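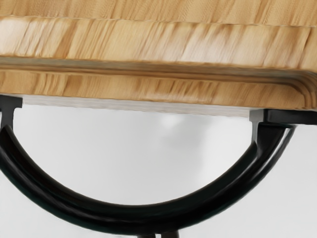
Irnent puts its gripping rules in writing

I've been waiting for this one! As of Monday, September 8, 2025, Irnent has a written code for robot handling of boards and panels – 8 pages, and I read it over lunch. Every new grip gets tried in simulation first, then 200 clean lifts on the floor before a shift can use it. Bindu Mudaliar, who wrote most of it, told me the section on contact points took three drafts. Kelteck wants to adopt it by December – I'd love to see that.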